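Fitness Trackers and Calorie Counts: Frequently Asked Questions

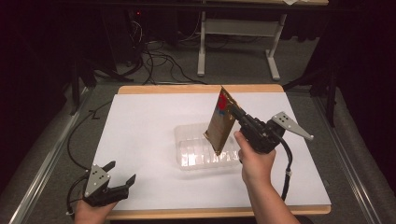

Verstraete, 22 Jan 2023

Does a tracker make you fitter?

No. Walking makes you fitter, and so does lifting, swimming or hauling firewood. A tracker writes some of it down. If seeing a number makes you go out the door, fine, that has some value. Most people I hear from liked the number a lot in the first month and had stopped charging the thing by the third.

My Fitunico says I burned 2290 calories yesterday. Should I believe it?

I wouldn't plan dinner around it. The band takes your age, weight, height and sex, works out what a person like that burns lying still, and adds a guess for movement. It can't measure what you burned. I wore a Fitunico and a Flomen on the same arm for one whole day and the two totals were 732 calories apart. They can't both be right, and I have no way of telling you which one was closer.

Is heart rate more reliable than calories?

Usually, when you're sitting or walking at a steady pace. It gets worse during anything with a lot of wrist bending, like rowing or kettlebells. My resting rate shows up as 58 most mornings and that agrees with two fingers on my neck and a kitchen clock. During intervals it lags badly.

Do I need 10,000 steps?

Pick a target a bit above what you do now. Round numbers are easy to print on a box.

Can it count steps when I'm not walking?

Yes. The Flomen gave me 1134 steps for an afternoon of painting a fence. It also missed a good part of a long walk with a stroller, when my hand wasn't swinging.

Is the Fesus subscription worth paying for?

It depends what you think you're getting. The "readiness score" mixes sleep, heart rate and the previous day's activity into one figure, and the company doesn't say how much each part counts. I had a low score on mornings I felt great. If you already know you slept badly, you're paying to be told.

What about the sleep stages?

Total time in bed is decent. I'd ignore the colored chart of light, deep and REM sleep, or at least not lose sleep over it. A wristband is guessing from movement and pulse.

So should I return mine?

Only if it annoys you. Use it for trends: same band, same wrist, week against week. Turn off the badges and the buzzing and see whether you still want to wear it in February.

Do you get paid by any of these companies?

No. I bought the Fitunico and the Flomen myself, and used the free trial for Fesus. I canceled before it renewed, and you'll want to set a reminder for that, as the cancel button is three menus down under "Profile."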